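Varenyky de guindas, segunda tanda

Los primeros que hice se abrieron casi todos en la olla. Quedó un agua rosa con trozos de masa flotando y las guindas en el fondo. Nos los comimos con cuchara, como si fuera una sopa, y de sabor estaban bien, pero no eran varenyky. De eso hace dos semanas. El lunes los repetí y ya salieron con forma, así que apunto la receta antes de que se me olviden los cambios.

La receta es de Roksolana Kravchuk, que trabaja conmigo en Telance y es de un pueblo cerca de Ternópil. Llevaba tiempo diciéndome que los varenyky dulces son mejores que los de patata y yo no le hacía mucho caso, porque los de patata con cebolla frita me gustan bastante y la idea de hervir fruta dentro de una masa no me llamaba. En agosto me trajo unos pocos en un táper, fríos, con nata agria aparte. Me los comí de pie en la cocina de la oficina y esa misma tarde le pedí que me explicara cómo se hacían.

Explicar recetas no se le da especialmente bien, porque no mide nada. La harina es «la que pida» y el agua «caliente, pero que puedas meter el dedo». Al final fui a su casa un sábado por la mañana con una báscula y fui pesando todo lo que ella echaba en el bol. Le pareció una tontería, pero me dejó. Las cantidades que pongo son las de ese día, con alguna corrección mía en la segunda tanda.

Primero la fruta, que es lo que lleva más rato. Compré las guindas en Tresard, la frutería de la esquina del mercado, al final de la temporada. Estaban ya muy maduras y algunas rajadas, y por eso me las dejaron a buen precio si me llevaba la caja entera. En la báscula de casa dieron 2.067 gramos con rabos y huesos. Las lavé, les quité los rabos y las deshuesé con una horquilla del pelo clavada en un corcho, que es el método de Roksolana. Yo tengo un deshuesador de aceitunas y también sirve, pero aplasta más la fruta y salpica. Con la horquilla se entra por donde estaba el rabo, se gira y el hueso sale casi limpio. Conviene ponerse un delantal oscuro y no hacerlo encima de una encimera de mármol. La mía tiene una mancha que sigue ahí.

Para una tanda no hace falta toda esa cantidad ni mucho menos. Usé medio kilo de guindas ya deshuesadas y el resto lo congelé en bolsas planas. Congeladas funcionan igual, y para rellenar casi son más cómodas si se usan a medio descongelar, porque todavía no han soltado el jugo.

Lo que lleva la masa:

350 gramos de harina de trigo normal, más un puñado para la mesa
177 gramos de agua muy caliente
2 cucharadas de aceite de girasol
media cucharadita de sal

Lo que lleva el relleno:

500 gramos de guindas sin hueso
80 gramos de azúcar, más el que se ponga en cada pieza
una cucharada de fécula de patata

Para servir, nata agria, azúcar y el jugo de las guindas reducido.

Sé que 177 gramos de agua es una cifra rara. Es lo que marcó la báscula el día de la visita y lo he dejado así. Con la harina que uso yo, que es la de Pavum del paquete de papel, va bien. Con otra que tenía en el armario la masa quedó pegajosa y tuve que añadir harina dos veces. Supongo que depende de lo que absorba cada una. Lo mejor es guardarse un chorrito de agua y echarlo al final si la masa está seca.

Las guindas se mezclan con los 80 gramos de azúcar y se dejan en un colador encima de un bol, por lo menos una hora. Sueltan bastante jugo. Ese jugo no se tira. La primera vez me salté este paso porque iba con prisa, y creo que ahí estuvo la mitad del problema: al cerrar las piezas el líquido mojaba los bordes y la masa no pegaba. Hay que escurrirlas de verdad. Justo antes de rellenar se les añade la fécula y se mueven un poco con la mano.

Mientras escurren se hace la masa. Se pone la harina con la sal en un bol ancho, se abre un hueco, se echa el aceite y después el agua caliente, y se remueve con una cuchara de madera hasta que se puede tocar. Al principio parece que no se va a juntar nunca, hay grumos y harina suelta por los lados. Se vuelca en la mesa y se amasa unos diez minutos. Tiene que quedar lisa y blanda, más blanda que una masa de pasta italiana. Luego se tapa con el mismo bol puesto boca abajo y se deja quieta media hora. Roksolana la tapa con un paño húmedo. He probado de las dos formas y no he notado diferencia.

Hay mucha gente que pone huevo. La madre de Roksolana lo pone y ella no, y según me contó es un tema del que prefieren no hablar por teléfono. Yo solo la he hecho sin huevo. La masa con agua caliente se estira muy bien y no se encoge, y al cocerse queda tierna. También se puede hacer con kéfir y bicarbonato, y entonces se cuecen al vapor y salen gordos, como panecillos. Esos los probaré otro día.

Para estirar divido la masa en tres trozos y dejo los otros dos tapados. La estiro a unos dos milímetros. Más fina se rompe con la fruta y más gruesa queda una costura dura en el borde. Corto los círculos con un vaso de boca ancha, de siete centímetros y medio. Los recortes se juntan, se dejan descansar un poco y se vuelven a estirar una vez. A la segunda ya cuesta.

En cada círculo van tres o cuatro guindas, según el tamaño, y un pellizco de azúcar encima. Se dobla por la mitad y se cierra apretando con los dedos desde el centro hacia las puntas. Los bordes tienen que estar secos y sin harina. Yo además le doy una segunda pasada con el repulgue, que es ir doblando el borde sobre sí mismo como en una empanadilla. Roksolana hace un repulgue pequeño y regular sin mirar. Los míos son grandes y cada uno va por su lado, pero cierran. El tenedor no lo recomiendo, porque en la primera tanda lo usé y me agujereó varios.

A medida que están hechos se colocan en una bandeja enharinada, sin que se toquen, y se cubren con un paño. No pueden esperar mucho. Con relleno de patata aguantan un buen rato, pero la guinda sigue soltando líquido por más fécula que lleve, y al cabo de media hora la base empieza a reblandecerse. Si no se van a cocer enseguida, es mejor meter la bandeja al congelador y pasarlos luego a una bolsa, cuando estén duros.

La olla, grande y con mucha agua. Uso la Heitmann de ocho litros que era de mi suegra, que pesa como un muerto y tarda en arrancar, pero luego no pierde el hervor cuando se echa la pasta. Agua con un poco de sal, incluso siendo dulces. Se echan pocos cada vez y se remueve una sola vez, con el mango de la cuchara, para que no se peguen al fondo. Suben solos. Desde que suben se cuentan tres minutos si son frescos y cinco si vienen del congelador. El agua tiene que moverse, pero no a borbotones. La primera vez la tenía al máximo y entre eso y los bordes mojados pasó lo que pasó.

Se sacan con espumadera y se ponen en una fuente con un poco de mantequilla derretida, y se sacude la fuente para que se engrasen por todas partes. Si se apilan sin mantequilla se quedan pegados y se rompen al separarlos.

El jugo que han soltado las guindas se pone en un cazo pequeño a fuego medio hasta que se reduce a la mitad. Queda un jarabe ácido, muy oscuro. No le pongo más azúcar. Se echa por encima al servir, con una cucharada de nata agria al lado. Si no se encuentra nata agria, vale un yogur griego al que se le haya quitado el suero. No es lo mismo, pero cumple.

De esta tanda salieron más de lo que esperaba y comimos cuatro personas, con una ensalada de pepino antes. Se abrieron 2, los dos del final, hechos con los recortes. A mi hijo le parecieron poco dulces y les echó azúcar por encima, que por lo visto es lo que hacen también los niños allí. Mi marido repitió. Yo los prefiero templados, cuando la masa ya se ha asentado un poco y la guinda no quema.

Cosas que cambiaría: escurriría la fruta toda la noche en la nevera, y haría el doble de masa para congelar una parte. El trabajo de manchar la mesa es el mismo. También quiero probarlos con arándanos, que no hay que deshuesar, y con ciruela partida y un trozo de nuez. Roksolana dice que los de semillas de amapola son los mejores de todos, pero para eso hace falta moler la amapola y no tengo con qué. Me ha ofrecido su molinillo.
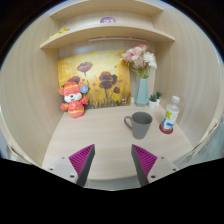
Los que sobran se recalientan mejor en sartén, con mantequilla y a fuego bajo, hasta que se doran por los dos lados. Fríos del táper también se dejan comer, y así los tomé el martes, a las dos, antes de volver a mi sitio, el de la pegatina morada con el 21. Ahí, entre los paneles de madera clara, pasé a limpio las cantidades, que tenía apuntadas en el reverso de un tique. La próxima entrada será la del relleno de amapola, si el molinillo llega a tiempo.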